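How to plan and budget for your first hand-held gripper kit

By Lensa Gebremichael

If you have been put in charge of buying equipment for a small robot project, and you have a spreadsheet open with one line in it that says "grippers", pull up a chair. I have done this twice now, once rather badly and once with only a little shouting, and I would like to save you some of the money I wasted the first time. I'm assuming you want hand-held grippers, the kind a person carries about and works by squeezing, so that you can record everyday jobs at a table before you spend anything on an arm.

Step 1. Write down the jobs before you look at any prices

I know, it sounds dull, and the catalogues are so much more fun! But do it anyway. Write out the jobs you want recorded in plain words: lift a card off a tray, put a spoon in a pot, fold a napkin. Next to each one put the thinnest thing that has to be picked up and the heaviest. Our list came to 13 jobs, and two of them decided nearly everything we bought (flat cutlery and paper, if you were wondering).

Step 2. Decide how many sets you need

Start with the number of people who will be working at the same time, and add a spare if you possibly can. We bought two sets from Wivard and thought ourselves very clever for not buying a third, right up to the week in January when one went back for repair and half of us sat drinking tea. If a spare set is out of reach, at least ask the seller how long a repair takes and whether they lend something in the meantime. Get the answer in an email, please, and keep the email.

Step 3. Price the small parts separately

This is where my first budget came to grief. The price on the page was for the gripper, and I had quite forgotten that fingers wear, screws go missing and cables get trodden on. Make a separate heading for these and go through it with the seller line by line. Ask:

Are the fingers sold on their own, or only as part of a whole new head?
What size are the finger screws, and can I buy the same ones from an ordinary shop?
Which cables and mounts come in the box?
How long is the guarantee, and does it cover the fingers at all?

Navaratnam were lovely about this and sent me a parts list the same afternoon. Another firm, whom I shan't name, wanted me to place the order first. I didn't.

Step 4. Leave money for the table

Trays, cloths, cutlery, cards, baskets, mats. None of it costs much, and all of it together costs more than you think, particularly if you want enough variety that your recordings don't all look the same. I now set aside 20 per cent of the gripper budget for table things, and I have never yet had any left over. Charity shops are marvellous for this, though do ask for a receipt, as our accounts people were not at all amused by "assorted spoons, cash".

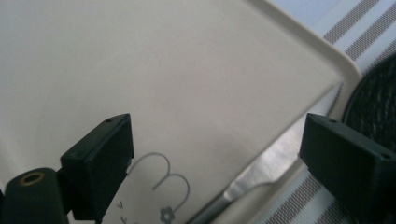
Thin, flat things deserve a line of their own on the shopping list. Buy cards in more than one thickness, and cutlery with different handles, and buy them early enough to take along to a demonstration. A seller's own foam cubes will always be picked up beautifully. Your butter knife is a far better test, and a good seller won't mind in the least if you get it out of your bag.

Step 5. Borrow before you buy

Most firms will lend a set for a fortnight if you ask nicely and sign something. Prarnell charged us a small fee and knocked it off the final bill, which seemed very fair. Use the loan to run through your list from Step 1, with the people who will be doing the work, and let them grumble. Sore wrists and awkward handles don't show up on a specification sheet.

Step 6. Put the order in, in two parts

Order the grippers, cables and one set of spare fingers first. Hold the rest of the spares money back until you have worked with the kit for a month and know which bits you are getting through. We keep both orders in the same Lamano folder with the delivery notes, and whoever opens a box ticks off the parts before anything is carried to the table.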